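Folding Day: What I Learned From One Messy Bedroom
Student project report, Home and Textiles elective, Fillthorpe
Jul 16, 2018

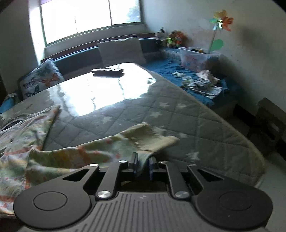

So my project was supposed to be about how long it takes to put a bedroom back in order, and it sort of grew from there. I started in June with a plan to write 1,000 words on laundry and ended up thinking mostly about one bed and the cloth that gets dumped on it.

The bed has a gray quilted spread with white stars on it, stitched in diamonds, and I love it, but it is a terrible place to fold anything thin! The quilting makes little bumps, so a light cloth never lies flat. The cream and green one with the small orange and red motifs was the worst of the lot. I'd pick it up by a corner, shake it, lay it down, and it would bunch up all over again. I tried it on the kitchen table too (much better, but then you have to carry everything back).

My tutor group, which is called Tetteh after the building, asked me to write down a method, so I did. Corner first, then the long edge, then smooth from the middle out. I timed 50 folds over the project with a cheap Farkel timer, and the later ones were definitely quicker, although I got sloppy near the end and had to redo a few.

The other thing was light. The window by the bed is big, with a green frame, and when the day is bright the glare on the spread is so strong that you can't see creases on that side at all. I moved to the other side of the bed and it helped a lot — my back was happier too.

If I did it over I'd include the pillows. The butterfly one alone could fill a page, and I never decided if cushions belong on the bench or on the bed. I'd also like to try a heavier cotton from Brasteck and see if it behaves any better on the quilting.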